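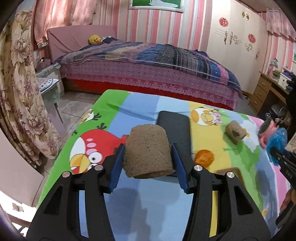

Nicanor Soler
März, 07:50 Uhr
37 Mal geteilt · 20 Kommentare

Neues Update für Javeo-Router, und bevor jetzt alle wegklicken: Diesmal lohnt es sich wirklich, kurz dranzubleiben. Seit heute früh verteilt Javeo eine neue Firmware für seine Heimrouter, und die kümmert sich endlich um den DNS-Fehler, mit dem ich euch hier schon den halben Winter in den Ohren liege. Ihr wisst schon, die Sache, bei der das WLAN vollen Empfang anzeigt, der Messenger fröhlich weiterläuft und trotzdem keine einzige Webseite mehr aufgeht. Bei mir war das ungefähr jeden zweiten Abend so, immer gern dann, wenn ich gerade eine Rechnung bezahlen wollte.

Die Ursache steht diesmal sogar in den Änderungsnotizen (ein Wunder!). Der Router merkt sich, welche Adresse zu welchem Namen gehört, damit er nicht jedes Mal draußen nachfragen muss. Dieser Zwischenspeicher lief voll und wurde nicht mehr aufgeräumt, und irgendwann kam auf jede Anfrage nur noch eine leere Antwort zurück. Der Messenger hatte seine Verbindung da längst aufgebaut und brauchte den Namen gar nicht mehr, deshalb lief der weiter. Wer den Stecker gezogen hat, hatte danach wieder ein paar Tage Ruhe, und genau so haben wir uns ja alle durchgewurschtelt.

Ich hab das Update gleich vor dem ersten Kaffee eingespielt. Die Datei ist 236 Megabyte groß, das ist für einen Router schon ordentlich, und wer auf dem Dorf an einer dünnen Leitung hängt, startet den Download besser abends. Nach der Installation blinkt das Lämpchen vorne eine ganze Weile vor sich hin, und man denkt, da tut sich nichts mehr. Bitte nicht ausschalten! Bei mir hat es 20 Minuten gedauert, dann war die Oberfläche wieder da, mit allen Einstellungen, sogar der Kindersicherung.

Zwei Sachen sind mir aufgefallen. Erstens stand der DNS-Server nach dem Neustart wieder auf dem vom Anbieter. Ich hatte da etwas Eigenes eingetragen und musste das noch mal machen, unter „Internet“, dann „Zugangsdaten“, dann ganz unten der Reiter, den man immer übersieht. Zweitens ist das Gastnetz jetzt ab Werk vom Heimnetz getrennt. Finde ich gut, aber wenn euer Drucker im Gastnetz hängt (meiner hing da, fragt nicht), dann findet ihn der Laptop erst mal nicht wieder.

Elfriede Hagedorn vom Computertreff in Kuslow habe ich heute Morgen auch gleich angeschrieben, bei ihr landen ja alle, bei denen zu Hause nichts mehr geht. „Ich hatte allein im März 37 Leute hier, und die meisten kamen wegen genau diesem Fehler“, schreibt sie mir zurück. „Manche hatten sich schon einen neuen Router bestellt.“ Ihr Tipp: vor dem Update die Einstellungen sichern, und zwar auf den Rechner und bitte auch nicht im Downloadordner vergessen. Sie bietet im Treff an, das Update gemeinsam durchzugehen, einfach das Gerät samt Netzteil mitbringen. Das Netzteil wird anscheinend gern daheim gelassen.

Wer seinen Javeo nicht direkt gekauft, sondern über den Anbieter Thiele bekommen hat, muss noch warten. Thiele spielt die Firmware selbst auf und hat mir auf Nachfrage nur geantwortet, man prüfe die Version gerade und melde sich bei den Kunden. Einen Termin wollte man mir am Telefon nicht nennen, auch nicht nach der zweiten Runde Warteschleifenmusik. Von Hand drüberbügeln würde ich dort lassen, die Geräte haben eine eigene Kennung und verweigern die normale Datei sowieso.

Noch ein Wort zu Plaltness, weil das in den Kommentaren garantiert wieder kommt: Die App zeigt nach dem Update bei einigen von euch eine rote Warnung, der Router sei „nicht verwaltet“. Das war bei mir auch so. Abmelden, App schließen, wieder anmelden, dann ist die Warnung weg und das Gerät taucht wieder mit seinem Namen in der Liste auf. Wenn nicht, hilft es, den Router in der App zu löschen und neu hinzuzufügen, dafür braucht ihr das Kennwort vom Aufkleber an der Unterseite. Die Version der App muss übrigens mindestens die 2 vorne haben, mit der alten klappt die Anmeldung gar nicht mehr.

Ob der Fehler damit endgültig weg ist, kann ich nach einem Vormittag natürlich nicht sagen. Ich lasse den Router jetzt einfach durchlaufen, ohne Neustart, auch nachts, und schaue mir zwischendurch das Protokoll an. Falls bei euch nach dem Update trotzdem wieder Seiten hängen, schreibt mir bitte dazu, welches Modell ihr habt und ob ein Verstärker im Netz steckt, da habe ich nämlich noch einen kleinen Verdacht. Das Update findet ihr in der Oberfläche unter „System“ und dann „Aktualisierung“.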